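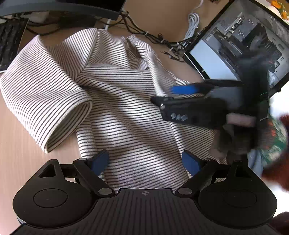

The stripy knit, mid-fold, on the table.

I have been meaning to write up the Tronwood table for ages, and as it's November 23, 2025 and I've got a pile of jumpers to get through before the week starts, I may as well do it while I'm standing at the thing. I bought it in July from the Gallville shop (the big one by the ring road, with the awful car park) and it has been our folding table, wrapping table and general dumping ground ever since.

First, what I wanted. Our old laundry routine was the bed. You tip everything on the bed, you fold half of it, somebody wants to lie down, and the other half goes back in the basket for another week. I wanted a proper flat surface at a height that didn't finish my back off, in a pale wood so it wouldn't make the back room any gloomier than it already is. I looked at a Trirnlow one first, which was cheaper and had a drawer, but it wobbled in the shop, and if it wobbles in the shop it's going to wobble at home!

Putting it together was fine. The instructions are all drawings and one of them is the wrong way up (page 4, if you've just bought one and you're sitting on the floor swearing at it). I did it on my own in an evening with a cup of tea and the radio on. The legs go on with big chunky bolts and the key they give you is a decent one, so I've kept it in the kitchen drawer with all the others. Do go round and tighten everything again after a few weeks, mine had worked a bit slack at one corner.

Now, the top. I love the top. It's a light wood with a faint grain, nothing fancy, and it's smooth enough that knitwear doesn't snag on it, which was my big worry. I've got a white knit with thin black stripes that is an absolute pest for catching on things, and it has been across that table more times than I can remember without a single pulled thread. It's also my test for whether I'm folding properly, because with stripes you can see straight away if you've gone wonky. On the bed I never got them to line up. On a hard surface you can smooth the body out with the flat of your hand, bring the sleeves in, and the lines more or less meet. Well, on a good day. The sleeves on that one like to roll themselves up into a tube and you have to coax them flat first, and the bit round the collar always bunches.

A couple of things I've learned about folding on it, for anyone who cares. Start with the heavy jumpers and finish with the thin ones, so the pile doesn't topple. Put the neck end away from you. And don't try to do the whole basket in one go unless you've got something good to listen to. I got one of those plastic folding boards as well and used it twice, so you can save your money there.

Size. It's 60 deep, in centimetres, and I'd have liked a touch more. A jumper laid out flat with the arms spread fits lengthways with no trouble but if you've got long sleeves going the other way the cuffs hang off. For shirts and children's things it's perfect. Double sheets, forget it, you're still going to need another person and a hallway. I did measure the room before I ordered and I'd still say mark it out on the floor with tape, as it looked a good bit bigger once it was in and I had to shift the bookcase along.

Marks and stains. It comes with an oiled finish and they tell you to do it again twice a year. I've done it once. I left a mug on it overnight in August and there was a ring in the morning, which mostly came out with a bit of oil on a rag and some elbow grease, but I know where it is and I look at it every single time. I wouldn't iron straight on it either, obviously! I put a folded blanket down when I can't be bothered to get the board out, and that's been all right so far. Black jeans left a slight smudge too, when they were new.

Is it strong enough? I think so. My Mizuno kit bag gets slung on one end after the gym, my sewing machine lives on the other end when I'm taking things up, and it doesn't budge. There's a tiny bit of give if you lean on the very corner.

The reviews on the Gallville site are a mixed bag, I'll warn you. There were 627 of them when I looked and plenty of the grumpy ones were about delivery. Mine came on the day they said, but the box had a corner bashed in and one leg had a small dent. I rang up and they offered me a bit of money back or a new leg. I took the money and turned the dent to the wall.

Would I buy it again? Yes, though I'd have a good look at the deeper version now that they do one. If you've only got a small room and you mainly want somewhere to fold, this one will do you nicely. I'm knocking one star off for the mug ring and the upside-down drawing.

Four stars out of five. Right, back to the jumpers.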